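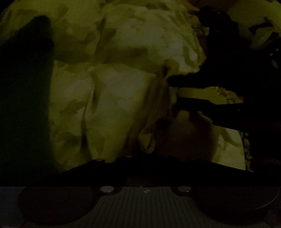
Holtdale tests small consumer electronics for a buying guide and is recruiting home participants for a study of bedside sunrise alarm lamps. The study measures how evenly each lamp raises the light level in a bedroom before the set wake time, and how participants rate the result. Rooms must be capable of getting very dim. A pale comforter should still show its folds as the lamp starts up, with the deeper creases close to black. Rooms with a street lamp directly outside the window are not suitable unless the window has a full blackout shade.

Category: Calls for Participants / Sleep and Bedroom Tech

Each participant tests 2 lamps, the Olik and the Matar, one after the other. Each lamp stays in the room for 18 nights. The lamp is placed on a nightstand or shelf at pillow height and set to the participant's normal wake time. A light logger, supplied by us, is placed at the head of the bed and left running.
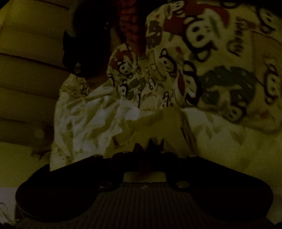
Participants fill in a short form each morning before 10 a.m. It asks for wake time, whether the backup alarm was needed, and a rating of brightness, color and sound. Forms can be completed on paper or by phone. Missed mornings are added to the end of the test period.

Requirements:
- Age 21 or over
- Fixed wake time on at least five mornings a week
- Grounded outlet within reach of the bed
- No diagnosed light sensitivity or seizure disorder
- No shift work during the study

Participants may keep one lamp. The logger must be returned in the prepaid box.

Setup visits begin in November. To apply, write to Ruba Tarawneh, study coordinator, with your usual wake time, the direction your bedroom window faces and the type of shade fitted. Technical questions about the logger go to Hiba Atallah.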